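4. Assembling and checking the hand-held gripper pair

Applies to: Pideck build notes, Vedix linkage set, second printing
Last revised: November 12, 2019

Before you start, finish section 3 (printing and deburring the frame parts). The steps below cover joining the linkage, fitting the finger pads, and the first handling check on cloth. Work on one gripper at a time. The two are built the same way, but the parts wear in together and should not be swapped between units later.

4.1 Joining the linkage

1. Lay out the frame body, the inner bars, the outer arms and the two fingers. Check each pivot hole with a loose pin. The pin should turn under finger pressure and should not rattle.

2. If a hole is tight, open it by hand with a reamer. Do not use a power drill. The printed wall around the hole is thin and will split along the layers.

3. Set the inner bars first, then the outer arms. Press each pin in from the front until the head sits flush.

4. Open and close the fingers through their full travel. Both should reach the center line together. If one leads, the outer arms are on the wrong sides - remove the pins and exchange them.

Caution: Keep fingertips out of the triangular openings in the frame while the linkage is moving. They narrow as the jaw closes.

4.2 Fitting the finger pads

5. Wipe the inner face of each finger with alcohol and let it dry.

6. Press the pad on from the base upward. Pads from different batches vary in shade and this has no effect on grip. Pads of different hardness must not be mixed on one gripper.

7. Leave the gripper closed on a strip of card overnight so the adhesive sets flat.

Note: The Seol pads supplied with early kits are 2 mm thick. If you are using these, add the shim from the spares bag or the jaw will not close fully.

4.3 Approach check

Use a bed, a sofa or any other wide, soft surface. A hard tabletop hides faults in the linkage by pushing the tips back into line. Pick a single folded garment in a thick fabric for the first attempts. A patterned sheet under it is useful when you review the recording, as it gives the tracking software plenty of corners to follow.

8. Hold the gripper with the fingers open and bring the tips up to the near edge of the garment. Keep the wrist still.

9. Bring the second gripper in from the side at a shallow angle. The two frames should not touch at any point in the approach.

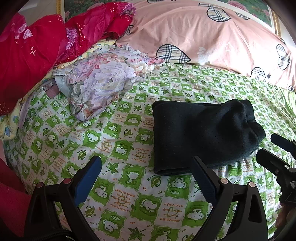 Do the grippers have to be powered for this check?
The check is done by hand pressure alone, so leave the battery packs out until section 5.

10. Repeat the approach from the other side. If the tips dig into the sheet before they reach the garment, your grip is too steep. Lower your elbow and try again.

4.4 Lift and hold check

11. Close the fingers on a single fold of the cloth. Take the fabric between the middle of the pads. Gripping with the tips alone puts a side load on the upper pins.

12. Raise the cloth until part of it hangs clear of the surface. Hold for a slow count of 4.

13. Look at the fold from above. It should stay upright between the pads. If it creeps down, clean the pads and repeat. If it still creeps, replace both pads.

14. With the cloth still raised, move the second gripper in toward it with the jaws open. Stop short of contact and check that any cable on the unit has enough slack and does not cross the jaws. 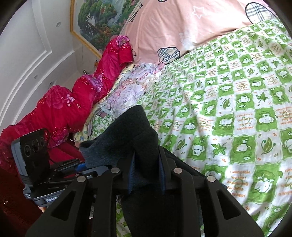 Fig. 4-2. Dark fleecy cloth held between the ribbed pads, second gripper at left.

Caution: Do not pull the cloth tight between two closed grippers. The linkage is rated for lifting, and a hard sideways pull can bend the inner bars.

4.5 Recording the results

15. Write the unit number, pad batch and the result of steps 12 and 13 on the build card. Builders at the Rurkemville shared workshop keep their cards in the drawer under bench 58.

16. If a unit fails step 13 after new pads are fitted, take the linkage apart and measure the inner bars. Replace any bar that does not lie flat on glass. The spare is part 302.

17. Once both units pass, mark them left and right on the inside of the handle and go on to section 5, Fitting the battery and trigger board.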